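3.2 The water table

I should say why a whole section of this paper goes to a table with a drink on it. When I started looking at how people in shared workplaces help themselves to water, I thought the interesting part would be the talking. Mali Prydderch, who read my early notes, kept writing the same thing in the margin: what about the stuff? So I went back through my diary entries from May and read them again for the jars, taps and mugs, and she had a point (she usually does).

The study covers two sites, Mornero and Drorkura, and the diaries gave me 349 entries that mention getting a drink. In 128 of those the writer says something about the vessel itself, nearly always in passing. "Took the good mug." "Jar was in the way again." I love these little grumbles — they're where people let slip what they think a table is for.

Clear glass comes up a lot. People at Drorkura liked being able to see through a jar before picking it up, and a few said they'd leave a metal bottle alone for exactly the opposite reason. A plain glass jar against a pale background hardly announces itself, though, and one writer told me she'd nearly put her elbow through one!

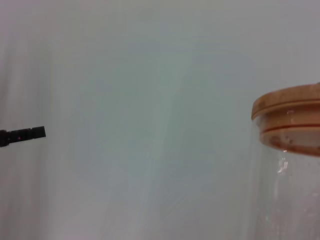
3.3 Taps, stands and what goes underneath

The dispenser changes things, mainly by being higher up. Once the water sits on a stand with a tap at the front, there's a spot below the spout where a mug is meant to go, and everybody seems to find it without being told. Figure 2 shows the arrangement I mean, with the mug right under the spout and its handle out to the side.

I asked people which way they turn the handle and got some lovely long answers. Most had never thought about it. One man at Mornero stood up in the middle of our chat to act it out, then changed his mind about what he did, and then did it a third way when he went to fill his own mug afterwards.

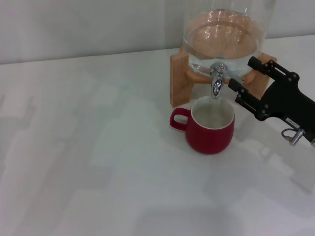

Figure 2. Glass water dispenser on a light wooden stand, with a red ceramic mug beneath the metal tap.

The mug's colour matters more than I'd expected too. Bright ones got named in the diaries ("the red one", "the yellow one") while white ones were just "a mug", and the named ones were the ones people wrote about missing. I come back to this in Section 4, where I look at how a mug gets to be somebody's.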